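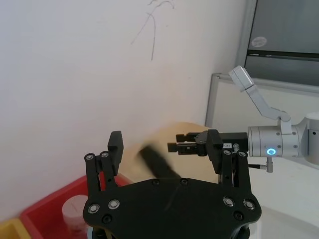 Visit report: Pradard open day, draught and cellar
16 Jun 2018

Pradard is a small bar in a former shop, with a kitchen that closes early and a back bar that carries fewer bottles than most of its neighbours. Nearly all of the volume goes through draught, including the mixed drinks. The open day was for people in the trade and covered the cellar, the python run, the tap fonts and the cleaning schedule. These notes are in the order of the tour, apart from the section on glassware, which came up in pieces all afternoon.

## Cellar

The cold room is on the same level as the bar, behind the kitchen. It was built as a dry store and converted, and the conversion shows mainly in the floor, which falls towards the door instead of towards the drain. Water from hosing down has to be pushed back with a squeegee. The owners have had a quote to re-lay it and have put that off until October, when they plan to close for other work.

Beer kegs stand along the long wall. Batched cocktails are kept in smaller stainless kegs on a rack above, with the fill date and batch number written on tape across the collar. The sign-out sheet is clipped inside the door. Total batching capacity is 281 litres, which is more than they turn over in a normal week, and the surplus lets them rest the stirred drinks before they go on.

The room is held at 2 °C. That is colder than I would keep ale, and the two hand-pulled beers are racked in a separate cabinet under the bar for that reason. The cold room controller is a Jakton unit with a remote probe. The probe hangs in free air near the evaporator and reads low whenever the fan is running. A probe in a bottle of glycol at keg height would give a steadier figure, and I said so. They had the bottle on a shelf already and had not got around to fitting it.

Gas is split. Beer runs on mixed gas from a wall-mounted blender, and the cocktail kegs run on nitrogen, except for the highball line, which has its own carbon dioxide regulator. Each regulator is labelled with its set pressure and the name of whoever last altered it. The gas alarm was tested during the tour and was audible from the bar. The sensor is mounted low on the wall, as it should be for carbon dioxide, but a nitrogen leak would not trip it. An oxygen depletion sensor is on order.

## The run

The distance from cold room to font is seven metres, through a boxed duct at ceiling height. Pradard uses an insulated python with recirculated glycol. There are eight product lines in the bundle, all in use. No spare was pulled at installation. That is a false economy in any bar that might add a tap, since the labour is in the duct work and the tube itself costs very little.

Line bore is the same for every product. For the beer this is fine. For the cocktails it is a compromise: the sour, which carries citrus and a fair amount of sugar, wants a wider bore and lower pressure, while the highball wants more restriction to hold its carbonation to the glass. They correct for it at the tap with flow-control faucets. It works, provided the bar staff leave the levers where they are set. A dab of paint marks the correct position on each.

I took a pour from the highball line after it had stood through the introductory talk. The first glass was lively and slightly warm, the second was in order. The font is the weak point, as usual. The glycol loop turns back below the bar top and the shanks are not in contact with it.
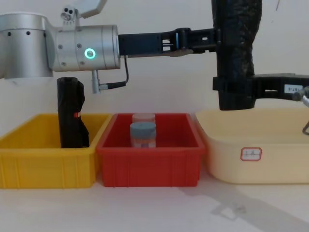

## Batching

Xiao ran the batching session and kept it practical. The points I wrote down:

- Dilution is added at batching as filtered water, by weight. The recipe sheet gives grams for everything, spirits included.
- Citrus is juiced and fine-strained the same day, then acid-adjusted. Kegs containing citrus are pulled at the end of their third day whatever is left in them.
- Bitters are scaled down against the straight multiple of the single-drink recipe and adjusted by taste.
- Kegs are purged before filling and again after, then inverted once at the start of each shift.

The third-day rule costs them product. Xiao put the loss down to ordering habits more than shelf life, and expects it to drop when the sour moves to a smaller keg.

Pulp is the other difficulty. Fine-straining removes most of it, but what passes will collect at the faucet seat and cause a slow drip. They strip and rinse the sour faucet nightly. The remaining faucets are done weekly with the lines.

There was a side-by-side tasting of a stirred drink from the tap and the same recipe made at the bar. The tap version was colder and marginally thinner. I would have cut the water a little. Others at the tasting preferred it as it stood.

## Cleaning

Beer lines are cleaned weekly with caustic, recirculated by pump, with an acid clean each quarter. The cocktail lines get a warm water flush first, then the same caustic. The log is a bound book, filled in by hand, and it has no gaps in the pages I looked at. It records start and finish times, product used and the pH of the final rinse.

One addition I would suggest is the concentration of the detergent. The dosing is by cap, and caps vary with the person pouring. Titration kits are cheap.

The glycol bath is topped up from premix. It had not been checked with a refractometer recently and there was no entry for it in the book.

## Glassware and service

Two glass washers, one for beer glasses and one for everything else. The beer washer has its own softener. Glasses air-dry on open racking and go straight to the shelf, with no polishing. Head retention on the lager was good and the lacing was even down the glass.

Zamum, the house highball, is the best seller and is served in a tall straight glass over one long piece of ice. The ice is bought in. It is tempered on a tray before service, and when the bar gets busy the tempering is what slips: mine cracked when the drink went on. The fill line sits below the rim and staff hit it consistently.

Service speed is the reason given for the whole installation. A draught highball takes one person a few seconds, and the bartender can be building something else while it settles. What the owners had not planned for was the drip tray. It is sized for beer and the plumbing behind it is narrow, so sugar from the sour blocks the waste every few days. They now flush it with hot water at close. 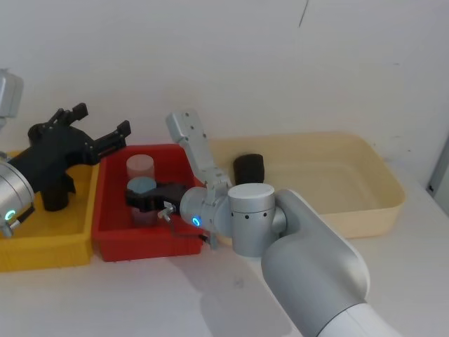
Frida Eskildsen thought the waste line was being blamed for a layout fault. In her view the sour should never have been put at the end of the font furthest from the drain, and swapping it with the lager would fix most of the trouble in an afternoon. She also argued against moving the sour to a smaller keg before the faucet problem is solved – more changeovers, she said, mean more air in the line and more fobbing at the tap, and staff will start opening the flow control to get past it.

I think she is right about the font order. On the keg size I would still side with Xiao. Changeover losses on a run this short are small if the line is purged properly.

## Items to follow up

- Quote from Jakton for a second probe input, so that air and product temperature can be read together.
- Whether the font shanks can be brought into contact with the glycol loop without lifting the bar top.
- Bore and pressure figures for the sour line. I was promised the installer's sheet and will attach it when it comes.
- Copy of the batching sheet, with the water weights.

Parking is in the lane behind the building. Deliveries have priority there until midday, and the dray needs the full width to turn.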